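Why do some dogs wear coats?

Your dog already owns a coat. It came free with the dog, it fits perfectly and it never has to be found on a school morning. So why do shops sell them another one?

It depends on the dog. A husky has two layers of fur. The top layer is made of long, tough hairs that keep off snow and rain. Underneath is a layer of short, fluffy hairs that trap air. Air is very good at keeping warmth in, as long as it stays still, and the fluffy layer stops it wandering off.

A greyhound has one thin layer and hardly any fat. In November, a greyhound looks at an open back door the way you look at cold sprouts.

Small dogs lose heat faster than big ones. They have a lot of skin on the outside for the amount of dog on the inside. Puppies and very old dogs get chilly too.

People wear knitted things for the same reason huskies have fluff. Wool is full of tiny gaps, and the gaps are full of air.
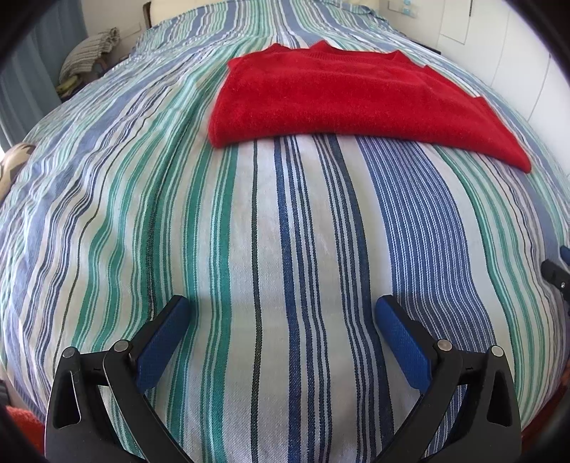 A red sweater. Knitted clothes hold air between their stitches.

A dog jumper works well on a dry day. In the rain, some jumpers soak up water and turn into a heavy, cold sponge with legs. For wet walks a dog needs a coat with a waterproof outside.

How do you know if a dog is cold? It may shiver, lift its paws off the ground, hunch its back or turn round and walk home without you. If it does any of these, take it indoors and warm it up.

Getting the right size matters. A grown-up should be able to slide two fingers under the neck. The coat must not rub behind the front legs, and it must leave the back end free – you can work out why.

Does a dog need its coat on indoors? Usually not. Dogs can't unzip things, and they cool down mostly by panting, so a dog in a coat beside a radiator can soon get too hot.

And does your dog need a matching hat? Ask the dog. If the hat is under the sofa and has been chewed, you have your answer.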